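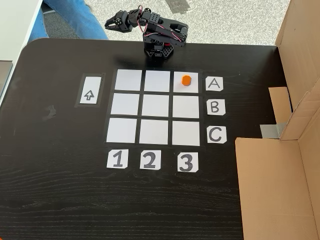 Grid pick protocol, short version. Full writeup is on the Gendau page. You want nine white squares, black tape between, letters for rows, numbers for columns. Block goes in one cell – A3 to start – gripper folded back off the grid. Reset the arm before every trial, same pose.

Clamp the base. Check teh screws. Then shoot the second view, from the side, with the cardboard up as a backdrop.

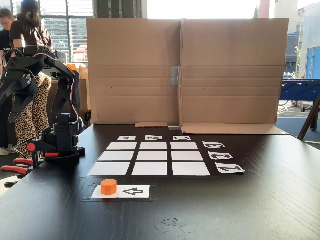 Block outside the grid, on the card in front. All nine cells empty.

Record 300 trials, shuffle the cells, hold out 40 for testing. Our May run got 72 of 300 wrong, mostly far row. Leen Matar reran it with 2 camera views and the far row errors droped a lot. Numbers to follow.

Approach pose next. Jaws open before you go down, not on the way.
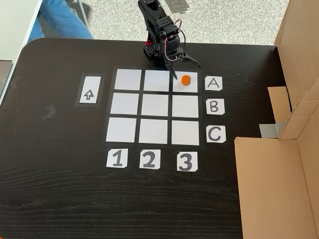 Gripper open near the block, cell A3.

Log cell, pose, result. Scripts – ask Chrysanthi Sotiropoulos.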